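Okay, a thread on getting through winter on a tiny grocery budget, because a bunch of you asked after my rant in December.

1/ I gave myself 40 bucks a week. Rent at the Skarnora building went up by 86 and the money had to come from somewhere!

2/ Soup did most of the work. Beans, an onion, whatever was wilting in the drawer. I froze it flat in bags so it stacked – total game changer for my sad little freezer.

3/ Fruit was the hard part. I love the fancy stuff and the Plorkon market on Fung Street knows it. My rule now is one splurge a week, and the rest is whatever's on sale.
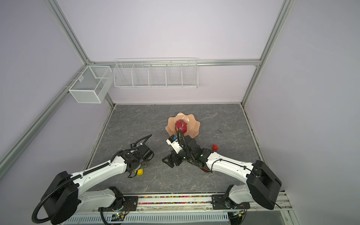
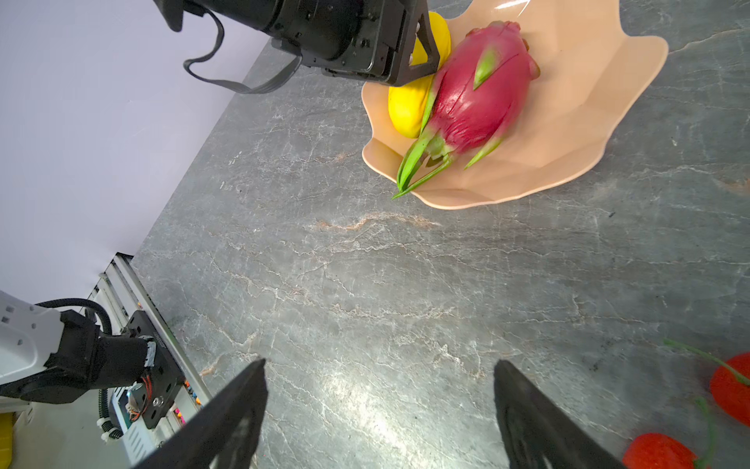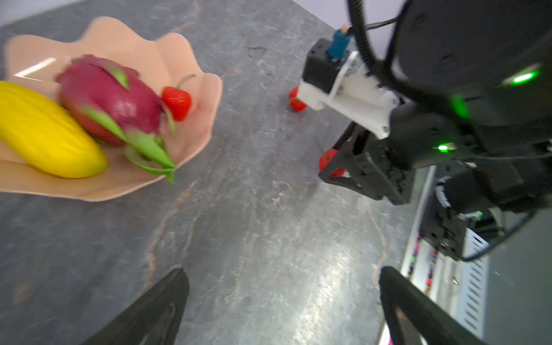
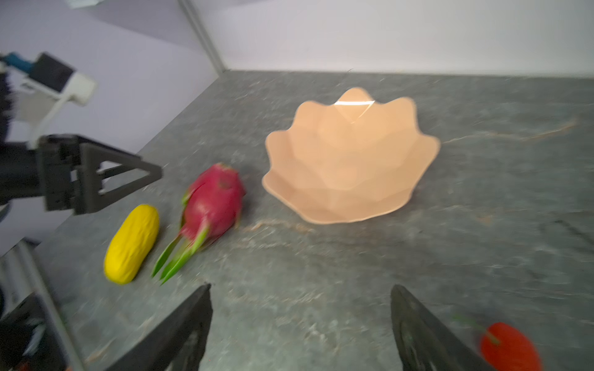 Still so into that peachy scalloped bowl.

4/ Coffee. I quit buying it out for almost 27 days and then caved (it was raining, leave me alone). Now I get 2 a week and enjoy them way more.

5/ I tried the Trekolix budgeting app and gave up pretty fast. A pencil and the back of an envelope work fine for me.

6/ Biggest leak was late-night snacks. I started making popcorn on the stove with too much butter and stopped wandering down to the corner store at 11.

7/ Next up is lunches. If you have a cold noodle thing that holds up till noon – please send it my way.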